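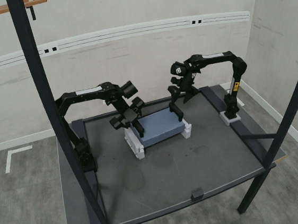

The Fondach 398 dehumidifier dries one closed room at a time, and where you stand it matters more than the speed you choose. Pick a spot on a hard, level floor with open space on every side. Do not push the unit into a corner behind furniture. With a table set in the corner of the room, like the dark gray one shown, stand the unit out past the table's end so the outlet faces the open floor. Keep cloths and papers away from the rear grille.

3.2 First start

1. Leave the unit upright for 2 hours after unpacking.
2. Slide the water tank out, remove the foam block, and push the tank back in until it clicks.
3. Plug the cord directly into a wall outlet.

CAUTION: Do not use an extension cord. Do not run the cord under a rug. 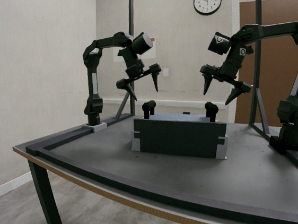
4. Close the doors and windows, then press POWER. The fan starts at once. The compressor starts a few minutes later.
5. Press MODE until the AUTO light comes on.

Note: If the tank light flashes, the tank is not seated. Take it out and fit it again.

3.3 Continuous drain

6. Switch off and unplug the unit.
7. Pull the rubber plug from the drain port and keep it.
8. Screw on the Lostusard hose (part 697, sold separately) by hand. The hose must run downhill all the way to the drain.
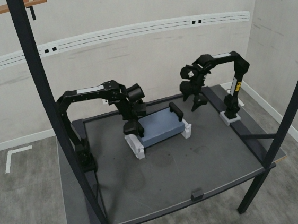 9. Plug the unit in, press POWER, and check the joint for drips after an hour.

3.4 Filter

Wash the filter in lukewarm water every April and whenever the FILTER light comes on. Let it dry fully before refitting. Replacement filters are part 895.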